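Course handout, week 6
Insertion with a wrist camera: from pixels to a seated part
Prepared by Pavithra Nair and Eusebio Inga

Read this before the lab. It covers the software side of the insertion task: what the perception node gives you, what the planner does with it, and where the controller takes over. The code is in the Lestero repository, in the folder for this week. You will change two files, the slot detector and the approach planner. Leave the driver alone.

1. Finding the slot

The detector works on the wrist view. It looks for the fixture plate first and the openings second, because the ribbed aluminum behind the plate is full of long parallel edges. An edge detector run on the whole image will hand you plenty of rectangles that are only ribs and shadow lines. 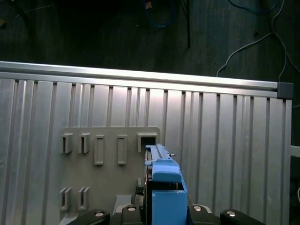 Once the plate is found, fit its outline and warp the image so the plate is square to you. Then match each raised feature against the plate model. The model stores a type for each feature (clip, frame or socket) and its position on the plate. Your code should return a pose and a score for each match. If the score for the target is too low, return nothing and let the planner move to another viewpoint. A bad pose does more harm than a missing one.

Flor Huaranga's notes from last term are worth reading on this. Her detector did well under even light and lost the plate when glare washed out one of its edges. She fixed it by fitting lines to the three best edges and working out the fourth from the model.

2. Planning the approach

The planner splits the motion into a free move and a straight approach. The free move ends at a standoff point 30 mm out from the socket, along its axis. From there, the part travels in a straight line in the socket frame. Do not plan the approach in the base frame and convert it afterward – small errors in the hand-eye calibration show up as a sideways drift.

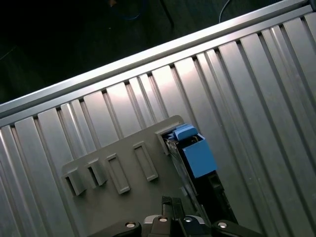 Take a fresh pose at the standoff and replan the straight segment from it. The held part hides some of the plate at close range, so mask out the part and the fingers before you match. The mask comes from the Ticona model of the gripper, projected into the camera. If you skip the mask, the matcher will sometimes lock on to an edge of the part, and the pose will then follow the hand wherever it goes.

3. Handing over to the controller

At contact, vision stops steering. The controller switches to a compliant mode: position along the socket axis, force in the other two directions. Keep the sideways force limit at 2 N to start with. The switch is triggered by a rise in the axial force, filtered over a short window. Log the filtered and the raw signal both, with the same clock as the images.

The grasp matters too. The planner assumes the part sits in the fingers the way the model says it does. If it is tilted, the approach line is wrong from the start, so the grasp check runs before the free move and compares the part outline with the expected one.

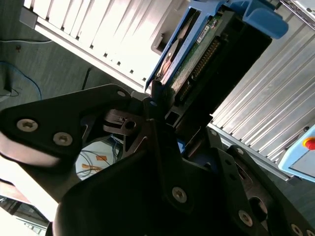
Why not keep using the camera during contact?

The pose updates are too slow for contact, and by then the part covers much of what the detector needs. The force signal is faster and tells you directly which way the part is being pushed.

4. What to hand in

Your two changed files, one log from a full run, and a short note on a run that failed. Say which stage failed and how you know. Runs in the Plenura simulator count for the first part only. Send questions on the detector to Pavithra and questions on the controller to Eusebio. Lab opens Saturday at 9 a.m.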